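Subject: Re: [skarkel-users] left arm lets bin sag during litter pickup, no fault raised

Picture from the test room at Skullham, left arm on the bin, right arm going in for the small pieces:

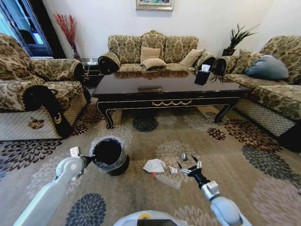

Living room litter task, bin held just off the rug.

Jirayu Phromma wrote:
> We see the left arm drop its load by a few centimetres while the
> right arm is picking. No fault comes up and the task keeps going.
> Sometimes the bin touches the floor and the next drop misses.
> Is this the gripper slipping or the arm sagging? We are on
> Skarkel 4 with the stock hold settings. Has anyone logged it?

Jirayu,

It is the arm, at least on our unit. We logged it in December after the bin reached the rug in the middle of a run and the left wrist pushed down against it until the force limit tripped. The stop worked as it should. The trouble is that nothing was reported before that point.

First we ruled out the gripper. We put a strip of tape on the bin wall at the finger line and ran the task until the sag showed up. The tape had not moved relative to the fingers, but the wrist was lower than its commanded height. Finger current was steady for the whole run.

The joint log gave the rest. When the right arm starts its final approach, the planner asks for more time on the shared bus, and the left arm falls back to the low-rate hold. At the low rate the shoulder does not get its gravity term refreshed. It keeps using the payload figure from the moment of the grasp, when the bin was empty. Each item dropped in adds a little error. The hold error alarm is checked only at the full rate, so it stays silent for as long as the right arm is busy.

We ran the task 267 times with stock settings and then with the change below. The stock settings got through 255 runs without contact between bin and floor. Most of the bad ones had a bottle among the litter. A bottle with water left in it is the worst case, as you would expect. Paper and foil on their own never caused it for us.

What we changed:

In the hold section, set the low-rate fallback to off for whichever arm carries the container. The right arm's approach gets slower. We can live with that.

Re-estimate payload after every drop. There is a call for this in the Sfeir driver, but the stock litter task does not use it. The arm must be still when you call it, or the number is rubbish.

Raise the carry height by 2 cm. This hides the fault and does not fix it, so please don't do it alone.

With the first two in place we have had no contact. We have not tried them with the heavier gripper.

On the safety side, I would treat this as more than a nuisance. A thick rug gives a bit when the bin lands on it. On hard flooring the force rises much faster, and a low table edge under the forearm would be worse again. Until you have the change in, keep people's feet and hands out of the space under the left arm, and don't rely on the alarm.

I sent the logs to Surnska support. They confirmed the alarm is skipped at the low rate and have opened a ticket, but gave no release for the fix. If you can send me a joint log from one of your own runs, with the payload field included, I will add it to the same ticket. One more unit showing the same behaviour would help. Please note the firmware on the shoulder drives as well, as ours were updated separately from the rest of the arm and I can't rule that out yet.

Regards,
Skullham test room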